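Section 2: Planning and budgeting for a two-arm assembly cell

Ondum Set-up Guide, issued 29/09/2022
Section owner: Waltraud Reisinger

2.1 Before requesting a quotation

This section is intended for the person who holds the equipment budget. It should be completed before any order is placed. The reference task throughout is the assembly of a small plastic table, in which cylindrical legs are fitted to an upturned top.

1. Write down the task in one sentence and name the largest part to be handled. Suppliers will size the arms from this part.

2. Measure the part from several approach angles. A gripper that suits a leg may be a poor match for a wide panel with a deep rim.

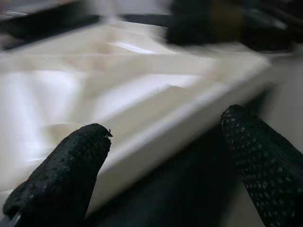
3. Enter finger padding as a consumable and keep it apart from the capital cost. Kingi supplies replacement pads in packs of 20. One pack should be held in stock for each cell.

Note: Pads of different surface texture may be ordered for the two fingers of one gripper. State the choice on the order form, as it cannot be changed after dispatch.

2.2 Floor space and work surface

4. Allow for a work table, clear access on at least one long side, and a space where loose parts can be set down within reach of both arms.

5. Choose a dark, matt cloth for the work surface where the parts are white. Order two cloths so that one can be laundered.
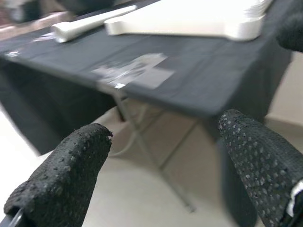

6. Check the load rating of any folding table against the weight of the parts and the force applied during fitting. If the rating is unknown, budget for a new table.

Caution: Cloth that hangs over the edge must be kept clear of walkways. Clip it at the corners if people will pass close by.

2.3 Arms, grippers and cables

7. Request prices for the arms and the grippers as separate lines. Printed gripper mounts are often left out of the first quotation – ask for them by name, together with one spare of each.

8. Include wrist cables, cable clips and spare fixings. The Imesis cable kit is priced at 456 per cell, excluding tax.

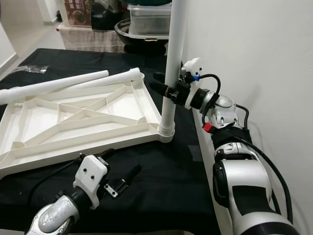
9. Decide whether both arms are needed from the first day. A second arm may be deferred, but its mounting position and power supply should be paid for at the outset. Later changes to the base are costly.

10. Reserve funds for operator training. The Skilldale course lasts 11 days and is charged at 1856 per person. Places for January should be booked as soon as the budget is approved.

11. Set aside a number of complete part sets for trials. These will be handled repeatedly and should not be returned to stock. 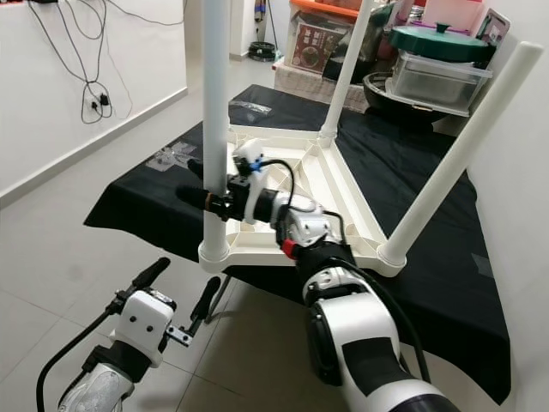
2.4 Approval

12. Enter all costs on Form B and mark each line as capital, consumable or training.

13. Send the form to the section owner with the supplier quotations attached. Quotations more than two months old will be returned.

Note: Approval covers the listed items only. Any substitute gripper or table requires a fresh entry on Form B.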